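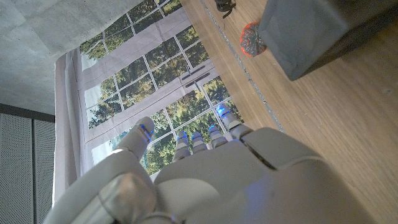 Figure 2. Daylight and the printed window.

Riet Van den Broek argued in the first round of interviews that a window which does not open is still better than a bare wall, and several tenants in Kokosbridge agreed with her. Others felt cheated by it. The difference matters for how we read the survey. Of the 200 households that returned a form, 85 had at least one room with no outside light, and these rooms were used mostly for storage, ironing or homework.

We asked each of the 85 to keep a diary of when they switched on the lamp in that room. The diaries gave 2,234 entries, which were coded by hand using the scheme set out by Nguyen in the earlier Ollska study. Entries with no time written down were left out.

Printed views (Figure 2) were treated as decoration and not as a source of light. Tenants who had put one up did not use the lamp any less, but they wrote more often about sitting in the room – reading, phoning, mending clothes – than tenants with plain walls. The diaries do not tell us which came first, the sitting or the picture.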